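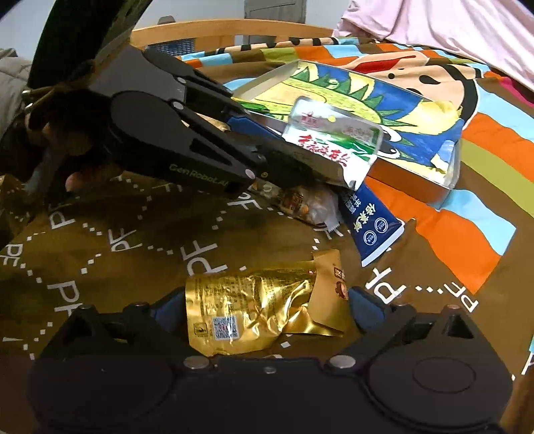 Snack packets and a small clear bag of nuts.

Why Does Food Come in Packets?
Vitero Museum of Everyday Things: pages for younger readers

Food begins to change as soon as it is picked, baked or cooked. Air makes crisps go soft and gives nuts a stale taste. Damp helps mould to grow. Light can spoil oils and fade colours. A packet is a barrier – it keeps these things out and keeps the food in.

Long ago, people used leaves, clay jars and cloth. Later came glass jars and metal tins, which could be sealed tightly. Many packets today are made of several very thin layers pressed together. One layer may carry the printing, another may block light and air, and the innermost one melts a little when heated so that the edges stick shut. 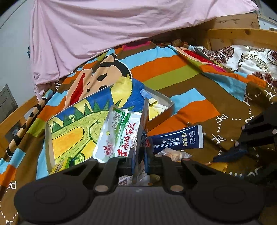 A thin packet seen from its edge.

Printing on a packet has work to do as well. It tells the buyer what is inside, how much there is and when it should be eaten. People with allergies must read the list of ingredients every time.

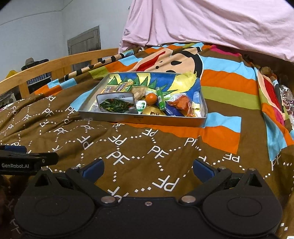

Packets made of mixed layers are difficult to recycle, as the layers do not come apart easily. Paper, glass and metal are simpler. Ask an adult which materials are collected where you live.

The museum's Dania Gallery holds 2,562 wrappers, tins and jars. School visits may be booked from April.

Text by Piyumi Chowdhury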